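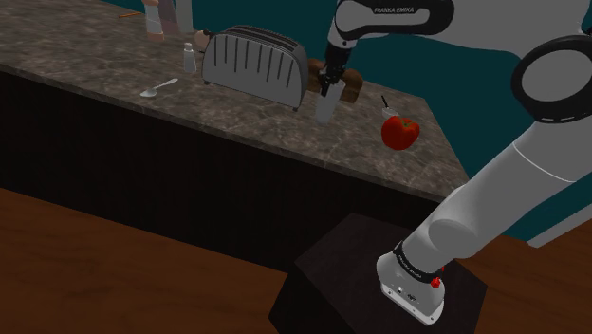 Fig. 1. The kitchen worktop task in simulation, with the gripper at the top of the glass.

Handout 4: Gathering demonstrations for the worktop task
Gemma Heywood
Last changed 17/08/2022

Bring this one to the lab session, please, because you'll be scribbling on it. It replaces the version I gave out in May, which had the old key bindings and a wrong file path (sorry to everybody who spent an afternoon on that).

Where we've got to

Last time we talked about copying behaviour from examples. You have a pile of recordings, each one a list of pairs: what the robot could sense at that moment, and what the person driving it did next. You fit a model to the pairs. Then you let the model drive and find out how good your pile was. Most of the lecture went on the fitting, and I rushed the bit where the pile comes from, so that's what this handout is for.

We're working in the simulator, in the kitchen room I call Clirkgate. All my rooms are named like that, there's a Haworth and a Collow as well and you'll meet them later. The arm is the Franka, bolted to its block beside the counter, and the job is the glass: get hold of it, lift it clear, put it down on the target spot, let go. It sounds like nothing. Have a go with the controller before you decide that!

What gets recorded

Every time step we save the joint angles, how far open the gripper is, the camera picture, and the command you gave. We do NOT save where the glass is. The simulator knows perfectly well where the glass is, and some of you will be tempted to pass that number to the model, and your results will look marvellous right up to the day you try a real counter. If you want it for checking afterwards, write it to the separate log. Keep it out of the training file.

The recording tool is called Trodwood and it lives in the shared folder. Start it from the top level or it won't find the room files. One recording is one attempt, from the moment you press the start key until the moment you press stop, and it goes in its own file. Please don't join attempts together to save time. I've had to pull apart other people's joined files and it's a horrid job.

Why there's so much stuff on the counter

Somebody asked in the last session why I don't just clear everything off and leave the glass. You can, and for your first few goes you should (there's a setting called bare). But look at what the arm has to cope with in Fig. 1. The toaster is right beside the glass, so there isn't much room to come in from that side. There's a brown lumpy thing like a loaf behind, and a bright red fruit off to the right that takes up a lot of the model's attention, simply by being the loudest colour on the worktop. The glass itself is pale and you can partly see through it, and it's sitting on mottled stone. In a small camera picture that's hard to pick out even for me.

A model trained on the bare counter learns something like "go to the pale thing". Put the clutter back and there are several pale things. So we collect with clutter, and we shuffle it between attempts, and then the only thing that stays useful from one recording to the next is the look of the glass.

The numbers from my own run

I recorded 200 attempts over the holidays. After throwing out the duds I was left with 93, and that's low, even for me. Nearly all the duds were down to one habit, which I'll get to. Trained on the 93, the model managed the lift on most starts where the glass stood well away from the toaster, and was hopeless close in. When I went back through the files there were hardly any close starts among the ones I'd kept. I'd been dropping them because they were messy and I'd knocked things. So the model had never been shown what to do there, and no amount of extra training was going to put that right. I did try. I left it going overnight, twice.

The class set from last year has 844 attempts in it, by lots of different hands, and it's much better near the toaster although the driving is frankly worse. Have a think about why before the session, we'll spend a good ten minutes on it.

My bad habit (probably yours too)

I pause. I bring the gripper down to the glass and then I stop and squint at the screen to see if I'm lined up. In the recording that's a long run of time steps where the picture doesn't change and the command is "do nothing". The model sees plenty of those and learns, quite reasonably, that when the gripper is at the top of the glass the correct thing to do is nothing. It goes down beautifully, stops, and sits there for ever.

There are a few ways round it. You can trim the still stretches afterwards, and Trodwood has an option for this, off by default. You can give the model a short history in place of a single moment, so it can tell "just arrived" from "been here ages", although that brings its own trouble and we'll leave it for the next handout. Or you can practise until you don't pause. I'd like you to practise first and trim second. If you do trim, say so in your notes and say what threshold you used.

Keeping and throwing away

Keep an attempt if the glass ended up on the target, upright, and let go of. Keep it even if your path was ugly. Keep it if you missed the first grasp, backed off and had another try, those are worth a lot, as they show the model how to get out of a mess.

Throw it out if the glass went over, if you pressed stop halfway, or if the simulator did something silly like pushing two objects through each other. Don't delete the file though. Move it to the folder called rejected and add a word to the file name saying what went wrong. I count the rejects when I mark, and a big rejected folder with sensible names does you no harm at all.

Nudging the toaster is allowed. Nudging the toaster off the counter isn't.

Varying the start

Before each attempt press the shuffle key, and then leave the result alone. Everyone fiddles with this. You get an awkward layout, you think "ooh, not that one", and you shuffle again, and by the end you've got a set made wholly of layouts you like. That's what I did, see above. If a layout really can't be done (glass out of reach, say) write down the layout number and go on to the next one.

Change your approach a bit as well. The arm has more joints than it needs for this, so the same grasp can be reached with the elbow in different places. But don't go wild. If half your examples swing the elbow left and half swing it right from the same start, a plain model will average them and go down the middle, and the middle is sometimes where the toaster is.

Before the session

Do four practice attempts on bare and four with clutter. Don't hand these in.

Watch at least one of your own back at normal speed and note where you paused.

Read section 2 of the reader, skipping the proof.

In the session you'll work in pairs, one driving and one keeping the log, swapping whenever your hands get tired. The driver says out loud what they're aiming for and the logger writes it down in a few words: "coming in from the right", "second try", that sort of thing. It feels daft for the first few minutes. We'll want those notes when we get on to labelling.

What to hand in

The kept folder, the rejected folder, your log, and one page on which starts you think your set is thin on. Make the guess before you train anything, then train, then add a paragraph on how the guess held up. The marks are for the page and the paragraph much more than for how often your model picks up the glass.

Questions to me by email, or catch me after the lecture. If Trodwood crashes on the first shuffle, update your copy, that one's fixed.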